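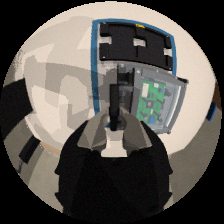
Gripper and open fixture, simulated bench

Threads > Robots > Can it do my job yet

Every few months someone at dinner asks when the robot is going to do my job. I test circuit boards at Fedoruk, a small electronics shop in Titbridge. So, a thread on my professional extinction, with progress report.

The job, for people with nicer jobs: open the fixture, put a bare board in, close the fixture, wait for the light, open it, take the board out, put it in the good bin or the sad bin. Repeat until lunch.

It takes me 8 seconds to load one, and I'm usually thinking about soup.

We've been trying this in simulation first. The program is called Skutport and I have come to enjoy it. In Skutport the table is clean. In Skutport there is a floor you can see. My actual bench has a mug on it from March.

I assumed the hard part would be something grand, like judgment. The hard part is fingers. A board has parts sticking up out of it in all the places you would like to hold it, so you go for the edges, and the edges are thin, and the fixture has opinions about the edges too.

Final score from the last long run: 3746 attempts at loading a board, 2569 good ones. Our software person was delighted. I pointed out that if I dropped that many boards I'd be working somewhere else, and I was told this was "a strong baseline."

I'd like to be called a strong baseline at my next review.

A fair share of the misses were what I'd call almosts. Board in, one corner riding high. A person feels that right away, a little wobble under the thumb, and gives it a nudge. The arm considers the matter closed and goes on to the next step with total confidence. I've had managers like that.
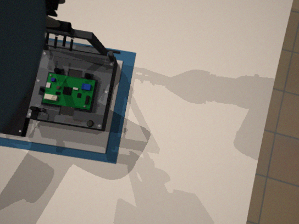

Board in the simulated fixture, four pins up top

You want that board flat before anything comes down on it. Pins don't care what they touch. Land one on the wrong bit of a board and you get a failed test on a perfectly good part, and then a meeting.

Someone will reply that you could redesign the fixture so it's easier for a robot. Yes! You could. That's how most of this gets done, and I'm in favor of it. The quote for one modified fixture was 800 dollars, and we have a lot more than one kind of board. The shop has asked me to keep using my thumbs for now, as they came with me.

Also in the replies, I can feel it coming: "but I saw a video of one folding a shirt." I saw it too. I watched it twice. It was one shirt, laid out flat, on a table with nothing else on it. My laundry arrives as a single object with a sock inside it somewhere.

I do own a home robot. It's a Stimer, it vacuums, and I got it secondhand. It does the hallway very well. It does the hallway so well that I believe it would do the hallway forever if the rug would stop attacking it.

Before it can clean the floor I have to pick up everything on the floor, which was the part I didn't want to do.

The bench is the same deal on a better budget. The arm loads a board beautifully if the board is where it expects, turned the way it expects, in light it has met before. Getting things to be where they're expected is maybe half my day. It isn't written down in the job description, so it isn't in the simulation either.

In fairness to the arm, here's what I'd hand over tomorrow: the last hour of a long batch. Same board, same fixture, my neck hurts and I've begun to put good ones in the sad bin. I am a weak baseline after four in the afternoon.

And it has gotten better. The early runs went in like someone closing a suitcase. Now it slows down near the fixture, and when it misses, it mostly misses close. I caught myself saying "ooh, nearly" to a monitor.

Next up is the real bench with the real arm. They've asked me to clear off the mug.

A few of you asked about dishes. No idea, I do boards. But a plate is bigger than a board and has nothing soldered to it, so you'd think it would go first. Then again, a board has never come to me with lasagna on it.

Current answer for the dinner crowd: it can do part of my job, in a computer, with somebody nearby to pick up after it. Ask me again when it's had a go at the real thing. I'll be at the bench, and I'll bring my own thumbs.

Replies are open. If you run a test line and yours is going better than this, I want to hear what you did about the corners. If you sell robots, I've already got the Stimer, and it's stuck on the rug.

Contact | © Notes from the Sad Bin | Back to top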